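Section 6: First Outdoor Runs

If you have come straight here from Section 5, your Trasitz rover should be sitting on the bench with its wheels turning the right way, its mast bolted down and its battery strapped in. Well done! That was the fiddly part, and if it took you three evenings and a trip back to the hardware store, you are in the same company as most of us who built one at the Stulden workshop. The rest of this guide happens outdoors, and it is a good deal more fun, although it does ask for some patience at the start.

Everything in this section assumes the Nirkska drive board with the stock settings file. If you have changed the wheel size or swapped in different motors, go back and redo the wheel calibration in Section 4 before you drive anywhere, or the rover's idea of a yard and your idea of a yard will part ways very quickly.

6.1 Before you leave the shop

1. Charge the main battery fully and let it rest for 90 minutes. The voltage reading settles during that time, and the low-battery warning is much more trustworthy afterward.

2. Check the four mast bolts by hand. They do work themselves loose on the drive over, especially in the back of a hatchback.

3. Wipe the lens with a dry, clean cloth. Please don't use paper towels (a good many scratched lenses have come back to the parts shelf that way).

4. Press the red stop button, try to drive, and make sure the wheels stay still. Then release it and try again. Do this every single time, even when you are only going out for ten minutes.

5. Pack the hand controller, a spare set of its batteries, the small hex key and a bottle of water for yourself.

CAUTION: Never carry the rover by its mast. Lift it with both hands under the side rails, and ask for help if you have the large battery fitted.

6.2 Choosing a place

Look for a paved path with plenty of width and a gentle curve or two. A parking lot sounds like the obvious choice, but it gives the path finder no edges to look for, and you will learn very little from it. Early Saturday morning is my own favorite time, before the joggers and the strollers are out in any number. Ask first if the path belongs to a school or an apartment complex.

Note: If anyone comes near, stop the rover and let them pass. Most people want to have a chat about it anyway, so leave yourself some time for that.

6.3 Setting the exposure

Bright pavement is the thing that gives new builders the most trouble. The camera arrives set up for indoor light, and on a sunny path it will turn the concrete into one big white sheet. You can let the automatic setting handle it, but I find the rover steers more smoothly with the exposure held still.

1. Set the rover down facing along the path, with the motors off.

2. Open the camera page on your laptop and turn off automatic exposure.

3. Type 1260 in the exposure box and press Apply.

4. Look at the brightest part of the path. If you can't make out where the pavement stops and the grass begins, lower the number a little at a time until you can.

5. Now look at the darkest shade on the same path. You won't get both perfect, so favor the side the rover will be driving on.

6. Save the settings under a new name, so that the indoor ones are still there when you want them.

6.4 Checking what the path finder will have to deal with

Before the first run, look over the camera view slowly for the things that fool it. Tree shadows across the pavement are the usual culprit, as the edge of a shadow can look very much like the edge of the path. Fallen leaves and petals come next, and after those, anything upright standing at the side, such as a trash bin.
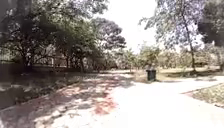

With the view still open, set the shadow filter to Medium and the obstacle margin to Wide. You can bring the margin in later, once you trust the steering. If the overlay line jumps sideways at a patch of shade, raise the filter one step and wait a few seconds for it to settle before you judge it.

6.5 The first run

1. Stand beside the rover with the controller in your hand and your thumb resting near the stop button.

2. Set the speed limit to Walk.

3. Press and hold Follow. The rover will begin to move after a short beep.

4. Walk alongside it, and let go of Follow the moment it drifts toward the grass.

5. When it stops, save the log before you move the rover, so the recording ends where the run ended.

CAUTION: Keep shoelaces, sleeves and dog leashes well away from the drive wheels.

If the controller shows code 331, the camera cable has worked loose at the mast. Switch off, push the plug home until it clicks, and start again from step 1.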